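Re: [shopbots] mending, hemming, and the folding question again
From: Defne Bayram
Date: Jun 1, 2024

Typing this on the train so excuse the mess.

Quoting the message I'm answering, for those who get the digest:

> The question I keep coming back to is very simple. Can a machine do my
> chores yet. Not carry a tote across a warehouse. Chores. My aunt's
> alteration shop has a mending pile up to the windowsill, the Wisel
> folding unit she bought for 499 folds towels and chokes on anything
> with sleeves, and every spring somebody tells me cloth is nearly
> solved. Is there a single soft, floppy, needle and thread type job
> where two arms get a decent result? Or do we all go quiet again until
> December?

OK. Short answer, no, your aunt's pile is safe from the machines. Longer answer below, because I think there's a better question hiding in there.

First the Wisel. We had one in the back of the shop for 4 months. Towels fine. Pillowcases fine if you lay them flat yourself, and by the time you've layed them flat you have done most of the folding. Shirts, no. Fitted sheets, please. It went to my cousin, who only has towels.

The Avetti is the other one people write to me about. 3000 without the table, and the table is not optional whatever the page says. Different class of thing, two arms, proper grippers. I watched it hem a tea towel, straight edge, stiff cotton, clamped at both ends. Lovely hem. Then somebody handed it a knit sleeve and it stood there pushing a ripple of fabric ahead of itself till the operator hit stop. Sleeve was fine, operator was a bit pink.

So. Needle and thread. The thing I'd look at isn't clothing at all, it's suturing. Same family of job as mending when you squint: a gap in something soft, two edges, curved needle, thread that goes wherever it likes. Stitch, tie, trim, move along. Nobody sane would start a mending robot from there on price, but as a measure of what two arms can manage with thread I don't know a better one.

What the job looks like on a practice pad, one cut with a row of stitches in it and the next one still open:
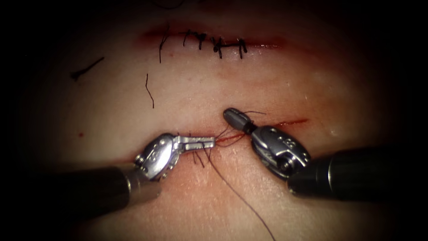 Akbulut wrote back to me off list on this and said fine, but put it on the list, so: sewing people always overrate the stitch. The stitch is the easy part of the day. In a repair shop you spend your time finding the hole, matching the thread, working out whether the cloth around the hole will hold, turning the thing inside out and pinning it. Give me a machine that turns a lined jacket sleeve inside out and I'll do every stitch by hand and be grateful.

Which, yes. I agree with nearly all of that and it's depressing. I timed myself last winter on a basket of ordinary repairs, pockets, hems, a coat lining. More than 17 minutes on the lining before a needle came out at all. Seam ripper, steam, pins, swearing. Sewing itself went by in no time.

But I wouldn't wave off the stitch either. Look at what is in one. You need the needle held at the right angle in one jaw. You need to push on a curve, not straight, or you tear. Let go on one side and pick up on the other, without dropping it. Pull the slack through but not all of it. Wrap, catch the short end (the short end is always hiding), snug it down, not so hard it puckers. Then cut and get the tails out of the way of the next one. Any one of those is a good demo. All of them in a row on something soft is a job. And thread has a memory, it curls back on itself and gets under the tool and now you are tying a knot around the wrong thing. Every beginner I've taught does this. I still do it with the black thread, late in the day.

The other thing is how much sits behind one tidy stitch. Small tools, jointed at the wrist so the tip can turn when the arm can't. Close in it's crowded:

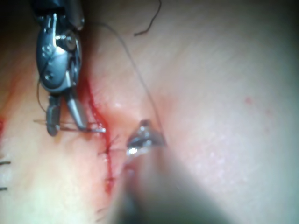
and that crowding is what the folding people never budget for. Two hands in the same few inches, each one blocking the view of the other, and the thread crossing between. When I mend I do half of it by feel. I can tell with my eyes shut if the thread has snagged on the back of the work. A machine going by sight alone is in trouble as soon as its own tool gets in front of the thing it wants to see. More cameras helps, some. Doesn't fix it. Also a pad stays put! It has no lining, no buttons, no other sleeve sliding off the table and dragging the whole job with it.

Also, and this matters for the original question, two arms with thread doesn't mean nobody's driving. Plenty of gear in that line is steered by a person the whole time, and that's a different thing from a machine doing your chores. Ask every vendor which one they're showing you. Ask it twice. The guy on the Tondwood stand gave me two answers in five minutes, first "fully automatic" and then "supervised", and supervised meant a man with a pedal.

Where I'd put things today, for a small shop:

Folding flat stuff, yes if you have a lot of it and someone to feed it.
Straight hems on stiff cloth, sort of, clamped, with somebody next to it.
Buttons, there have been button machines forever, get a used one.
Darning, no.
Anything with a lining, no.
Sorting the mending pile into "worth it" and "not worth it", no, and that's the one I'd pay for.

For the aunt: keep the Wisel on towels, don't let anybody sell her the Avetti, and if she wants to spend money get a decent steam table and a good lamp. Mine changed my week more than any robot has.

If anyone has seen the Avetti do a knit hem unclamped, in person, not the video, write to me. I'd like to know what they did about the ripple. And Akbulut, I've still got your pinking shears, will bring them next time.

Defne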